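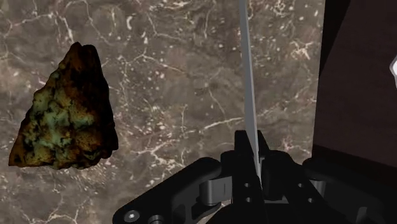 Open day at Derkach, simulation corner
04/01/2022

Writing this up the same evening while my feet still hurt. We had 134 signed in at the door by closing, which is more than the hallway was ever meant for, and I think most of them came past our bench at least once (the coffee being right behind us did no harm at all).

What we showed was the rendered bench from the wrist view: marble top, the rock off to the left, the flat gray bar in the gripper. Bohdana Kostiuk had the controls for the first half and I did the talking, then we swapped, and I have to say she is much better at both. She lets people ask their question right to the end before she answers. I should learn that.

The marble got a lot more attention than I expected! A man from Zellness, who works with real stone, stood there a good while asking where the veins came from, and I had to go and fetch Radymyr Zinchenko, who made the material. They were still talking when we were stacking chairs. The children went for the rock. One girl was certain the green patches were copper, and I told her it was a fine guess and that she should ask her teacher about it.

Things that went wrong, so we have them written down:

The viewer froze 2 times, both times after somebody resized the window. Restarting from the saved scene brought it back. Lock the window size next time.

The reset button sits too close to the camera switch. I hit the wrong one in front of the whole Omell group and had to start my little speech over — they were very kind about it.

Several people asked how hard the gripper was squeezing the bar, and we had no number on the screen for them. Milagros Zúñiga thinks a plain force readout in the corner is an afternoon's work. I would love to have it.

The log stopped at 2,000 lines, so the last part of the afternoon isn't in it. Uliana has raised the limit and is keeping what we do have under "Vevamon open day" on the shared drive.

Also, a thing for Khrystyna: the handouts ran out before lunch, and people kept asking for the page with the gripper drawing. Please print that one separately, and plenty of it.

We have been asked to do it again in July, in the bigger room. I said yes for all of us, so come and shout at me tomorrow if that was wrong. Bohdana wants to let visitors drive the arm themselves, with one of us standing beside them, and I am in favor as long as the reset button has moved by then.

Still to do: return the long extension cord to the front desk, and send Radymyr's notes on the marble to the man from Zellness (his card is taped inside the back cover).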